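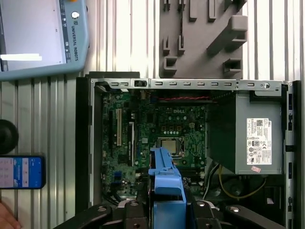

Concessions de l'aéroport de Nerkthorpe, état du dossier. L'exploitant a publié le 11/03/2019 le cahier des charges du lot restauration, zone sous douane. Je résume par posts.

Surface mise en concurrence : 3,604 pieds carrés (notation du document d'origine), divisés en 9 cellules. La plus grande reste réservée à un service à table, licence d'alcool comprise.
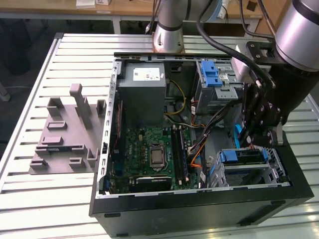
Redevance : part fixe annuelle, plus part variable sur le chiffre d'affaires hors taxes. Le plus élevé des deux montants n'est plus retenu, les deux s'additionnent. Changement notable par rapport au contrat Stevens, qui expire en juin.

Prix de vente : alignement sur le centre-ville de Fulstead, relevé semestriel. Glenys Brunton, côté exploitant, confirme que l'eau en bouteille entre dans le panier de référence. Les menus enfants en sortent.

Livraisons : créneau de nuit uniquement, quai nord. Palettes limitées à 700 kg, contrôle de sûreté avant le monte-charge. Le quai sud reste affecté aux boutiques.

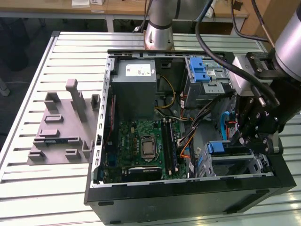 Sketer garde son comptoir café côté public, hors lot. Presque 200 places assises prévues dans la salle commune, mobilier à la charge de l'exploitant, nettoyage à la charge des preneurs au prorata des surfaces.

Point non tranché : l'amplitude horaire en cas de vol retardé. L'annexe technique renvoie à un avenant non publié. Question posée par écrit à Angus Ngata, j'ajouterai la réponse à la suite de ce fil.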